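Skevora Clay Cooking Pot, Medium

If you've ever eaten a slow bean stew in a mountain village and wondered why yours never tastes like that at home, start with the pot! The Skevora is a wide, round-bellied clay pot with a snug lid, and it makes the kind of food people cross a border for: lamb with quince, white beans with smoked peppers, chicken that slides off the bone.

It feeds 6 comfortably and holds its heat right through second helpings.

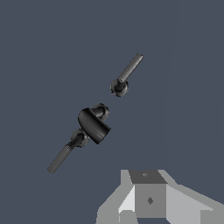 Soak the pot and lid in cold water for 40 minutes before the first use, then start it in a cold oven and let both warm up together. On a gas burner, use a heat spreader and keep the flame low. Clay hates a sudden chill, so set it down on a folded towel or a board, never on wet stone.

Our favorite first dish is Irklow beans (recipe card in the box), with a big spoonful of paprika and more onions than seems sensible. Go on, add another one.
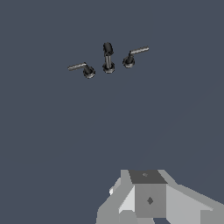 Gun-woo Nam wrote to us in February that the beans were even better on day two, and that he now bakes bread in the pot as well, with the lid off for the last stretch. We tried it and the crust is wonderful.

Wash with warm water and a soft brush, no soap. Dry with the lid off overnight.

Item 602
Glazed inside, bare clay outside
Oven and gas safe, not for induction
Lid included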